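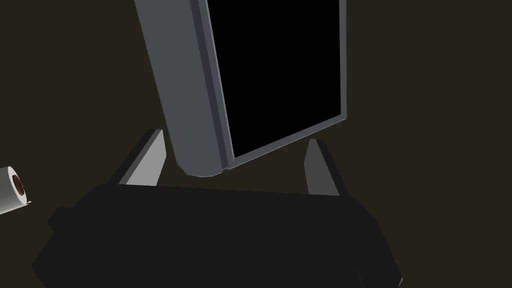 Keegan Mahuika wants to know if the grasp bug is fixed yet, and whether he can go back to training on the Mornen episodes. Short version: the bug is fixed, the old episodes aren't, so please read on before you load anything!

Mornen readme, last touched October 27, 2023

So, what went wrong. Mornen is our simulated tabletop set: one arm, two fingers, household stuff, wrist view. In release 4 the success check only asked how far the object was from the gripper. It never asked if the fingers were touching it. A thing could hang in the open gap between the fingers and the log would happily write grasp_ok = 1. I wrote that check, so that one's on me.

Flat things with a frame (monitors, tablets, that sort of shape) got hit worst, I think because the distance was measured to the bounding box and a tilted slab has a really generous box. Out of 500 episodes, 202 carry a success label I no longer trust. They're listed in suspect.txt, one episode ID per line.

What I changed: the check now wants contact on both fingers for 16 steps in a row, and the object has to move with the hand. Halima Uzor ran the new check over the old logs and found a few episodes I'd missed – those are in the list too.

What I didn't change: the images. The renders are the same as before, only the labels are wrong, so if you're using the set for pose or segmentation you can carry on as you were. If you're training a policy or a success classifier, drop everything in suspect.txt. Please don't just flip the labels to 0! A few of those grasps may well be fine and I haven't sorted them out by hand.

Known leftovers: the Ormsby loader still reads the old label column unless you pass labels=v5. I keep forgetting this myself. Relabeled episodes should be up in January, and bug reports go to me or Halima.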